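Startseite » Bausätze » Roboterarme » Handgelenkkamera Cestow

Handgelenkkamera Cestow – Bausatz für selbst gebaute Roboterarme

Artikel lieferbar
Versand durch Jaltport
Lieferung ohne Arm, ohne Greifer, ohne Rechner

Der Bausatz Cestow ergänzt einen vorhandenen Roboterarm um eine kleine Kamera am Handgelenk. Er richtet sich an Leute, die ihren Arm zu Hause oder in einer Gemeinschaftswerkstatt aufbauen und für Greifversuche sehen wollen, was vor den Fingern liegt. Entstanden ist er in der offenen Werkstatt Orthorpe, wo Baltasar Daza den ersten Halter für seinen eigenen Arm gefeilt hat. Die Serienfassung gibt es seit Mai.

Die Kamera arbeitet mit einem Fischaugenobjektiv. Das Bild ist kreisrund und liegt in einem schwarzen Rand, gerade Kanten werden zu Bögen. Wer für die Auswertung gerade Linien braucht, entzerrt am Rechner. Für das Anfahren von Gegenständen reicht in der Regel das Rohbild, man gewöhnt sich nach kurzer Zeit an die Krümmung. Teile der eigenen Mechanik können am unteren Rand mit im Bild sein. Das ist so gewollt, denn daran lässt sich die Stellung des Handgelenks ablesen.

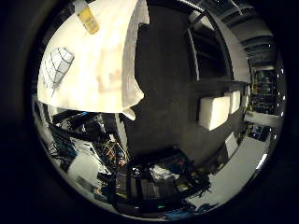 Stepan Kushnir: Der Halter passt, aber plant für das Kabel mehr Zeit ein als für die Mechanik. Ich hatte es zuerst außen am Unterarm entlanggeführt, und bei jeder vollen Drehung zog es am Stecker. Jetzt liegt es in einer lockeren Schlaufe hinter dem Gelenk, seitdem habe ich keine Aussetzer mehr.

Der Hinweis zur Schlaufe steht inzwischen auch in der Bauanleitung. Wir empfehlen zwei Befestigungspunkte, einen direkt am Halter und einen hinter dem letzten Gelenk. Kabelbinder nur handfest anziehen.

Lieferumfang

Kameramodul mit Fischaugenobjektiv, vormontiert
Halter, zweiteilig, schwarz
13 Schrauben, eine davon Reserve
USB-Kabel mit Zugentlastung
Distanzscheiben in drei Stärken
Kalibriertafel mit Gittermuster
Bauanleitung, 16 Seiten, deutsch und englisch

Montage

Den Arm stromlos machen und in eine Lage bringen, in der das Handgelenk frei zugänglich ist. Die untere Halterhälfte ansetzen und mit zwei Schrauben anheften. Danach das Kameramodul einlegen, die obere Hälfte aufsetzen und alles über Kreuz anziehen. Die Distanzscheiben gleichen unterschiedliche Flansche aus. Bei der Greiferplatte Melnychuk wird die mittlere Stärke gebraucht, bei Eigenbauten hilft Ausprobieren.

Vor dem ersten Einschalten das Gelenk von Hand über den ganzen Weg drehen und auf das Kabel achten. Erst wenn nichts spannt, kommt Strom auf den Arm. Für die ersten Fahrten die Geschwindigkeit in der Steuerung herabsetzen und den Not-Aus in Reichweite legen.

Greifversuche

Gehaltene Gegenstände sitzen sehr nah am Objektiv und nehmen schnell einen großen Teil des Bildes ein. Für den Anfang eignen sich leichte Packungen mit kräftiger Farbe.

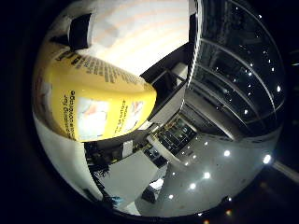

Kleine Schrift auf einer Packung lässt sich bei diesem Abstand oft nicht auswerten, Farbe und Umriss dagegen recht gut. Wer Etiketten lesen lassen will, sollte eine zweite, feststehende Kamera über dem Tisch einplanen. Die Halterung dafür ist nicht Teil des Bausatzes.

Helle Deckenleuchten erzeugen Lichtpunkte und Spiegelungen, besonders auf glatten Flächen und Fensterglas. Die automatische Belichtung springt dann beim Schwenken. Wir stellen sie in Orthorpe fest ein, sobald der Arbeitsplatz fertig beleuchtet ist – danach sind die Aufnahmen untereinander vergleichbar. Große weiße Flächen vor der Kamera bleiben auch dann schwierig und laufen leicht ins Helle.

Technische Daten

Gewicht mit Halter: fast 51 Gramm
Anschluss: USB
Stromversorgung: über das Datenkabel
Objektiv: Fischauge, fester Fokus
Einsatz: nur in Innenräumen
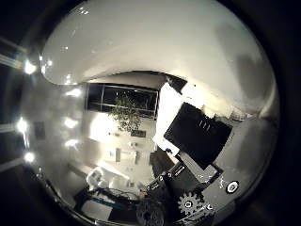
Muss ich die Kamera nach jedem Umbau am Greifer neu kalibrieren?

Das hängt davon ab, ob der Halter gelöst wurde. Bleibt er fest am Handgelenk und werden nur die Finger getauscht, gilt die alte Kalibrierung weiter. Nach jedem Lösen der Halterschrauben sollte man die Gittertafel wieder hinlegen und den Ablauf aus der Anleitung durchgehen.

Ersatzteile

Halterhälften, Kabel und Schraubensatz sind einzeln erhältlich. Das Kameramodul wird nur komplett getauscht. Die Zeichnungen des Halters liegen jeder Bestellung als Datei bei und dürfen für den eigenen Gebrauch geändert werden. Fragen zum Einbau beantwortet Baltasar Daza über das Kontaktformular von Jaltport.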